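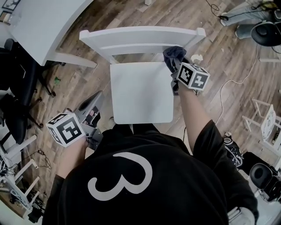

Plevorano Kitchens, recipe testing group
Minutes of the April meeting

Chair: Marietjie Coetzee
Start: 10.05

1. Minutes of the previous meeting
Agreed, with one correction. Under item 4, "drain the lentils" should read "drain the chickpeas".

2. Barley and leek soup, batch 77
Three versions were compared. Version A used pearl barley soaked overnight, version B unsoaked barley, and version C unsoaked barley with the stock increased to 1000 ml. Version B was too thick to ladle after standing. Version C held its texture but the leek flavour was weak. Version A was preferred by four of the six tasters.
Decision: version A goes forward. Leeks to be sweated in butter for ten minutes before the stock goes in. The bay leaf stays.
M. Coetzee asked that the soaking time be given in hours in the printed recipe, as "overnight" has been queried before.

3. Salt levels
The Prenard stock powder is saltier than the one it replaced. Recipes using it have been tasting oversalted when the original quantity is kept. Proposal to cut added salt by half in all soups and braises and to season again at the end. Carried.
Recipes affected are numbers 124 to 306 in the index. Bread and pastry are outside this range and are not changed.

4. Msimang bean stew
The stew was retested with tinned beans. Cooking time fell to 35 minutes but the beans split when stirred. Adding them for the last 15 minutes gave a better result. The dried bean method is to be kept as the main text, with tinned beans as a note underneath.
There was some disagreement over the smoked paprika. One member found one teaspoon too strong. Left at one teaspoon pending a second tasting.

5. Equipment
The large stockpot lid does not sit flat and steam loss is affecting the reduction times. Results for batch 77 were taken with the medium pot and are not affected. A replacement lid to be ordered from Brurklow.
The second kitchen scale reads 4 g heavy. Not to be used for yeast or spices until it has been reset.

6. Actions
MC: rewrite the soaking instruction, item 2.
MC: order lid.
All: mark up salt changes on own recipe sheets before the next tasting.

7. Any other business
Freezer labels must show the batch number as well as the date. Two tubs of soup could not be identified and were thrown out.

Closed 11.20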